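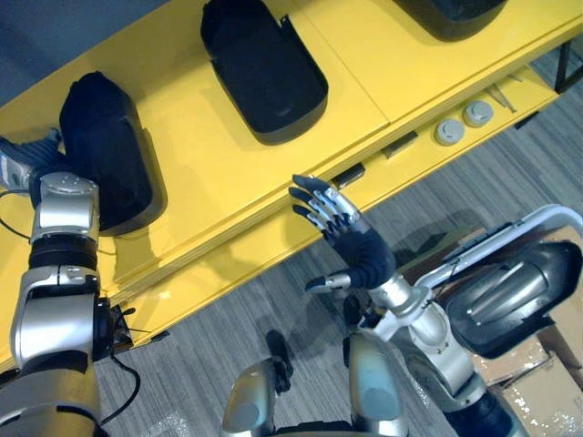

Black trays on a yellow table.

How to Sort a Junk Drawer Without Losing a Weekend

By Rafia Cheema
July 2019
2 min read

Empty the whole drawer onto a table. Yes, the whole drawer. Picking at the top layer is how you got here.

Set out a few trays and give each one a job: keep, move, toss. Dead batteries go in a separate bag for recycling. Test every pen on scrap paper and be ruthless – you do not write enough letters to need them all.

Keys are harder. Try each one in every lock you own, then tag the survivors. I still have two that open nothing, and I have made my peace with them.

Wipe out the drawer, then put back only what you reached for since December. Takeout menus don't count as reading material. Use small boxes as dividers, heavy things at the back.

Repeat when it stops closing.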